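About us

Bisterine is a shared workshop in Pelanby for people who build robots and other automatic machines in their own time. We rent the ground floor of the old Fuentealba print works, and we have 59 members. Most have day jobs that have nothing to do with robots.

The workshop was started by Maximiliano Salinas, who had been building a two-armed sorting machine in his spare bedroom and ran out of bedroom. He put a card up in the library asking if anyone wanted to split the rent on a bigger room. Three people answered, and two of them are still members.

What we are building

Members bring their own projects, but there is one that belongs to the whole workshop. It is called Zallano, and the aim is a pair of arms that can pack a small box of food: pick up a snack, put it in the tray, pick up the next one. Wrapped food is a good test for a home build. It is cheap and light, and no two wrappers crease the same way.

We are starting with the hands. The grippers are held and worked by a person, one in each hand, so we can try a movement at the table before asking a motor to do it. They have black fingers and a grey triangular plate on top. The table has a white sheet over it, which makes it easier to see what the fingers are doing, although a frosted tray nearly vanishes against it.

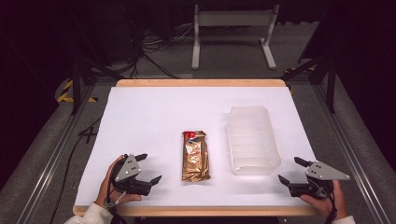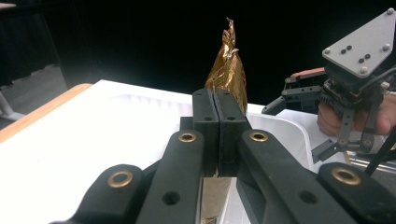
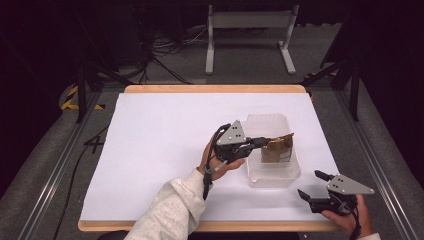
Zallano gripper work: gold wrapper, plastic tray and a gripper for each hand.

Foil is harder than we expected. Squeeze too hard and the bar gets crushed, too lightly and it slides out. Most of our evenings so far have gone on finger pads and linkages. The drawings for both are in the grey folder by the door and members may copy them - please put them back in order.

The workshop

We have a long bench for electronics, a pillar drill, two printers and a bandsaw you need to be shown how to use. Lockers are first come, first served. The carpeted room at the back is kept for testing, so no soldering or drilling in there.

Joining

Membership is £15 a month and includes a key once you have done the safety evening. You do not need to know how to program. New members usually begin by helping on Zallano and start something of their own later - a few never do, and that is fine.

We take new members all year, with an open evening each September. To visit before then, leave a note in the box at the Fuentealba side entrance with your phone number and we will ring you back.

Page last updated 06/12/2020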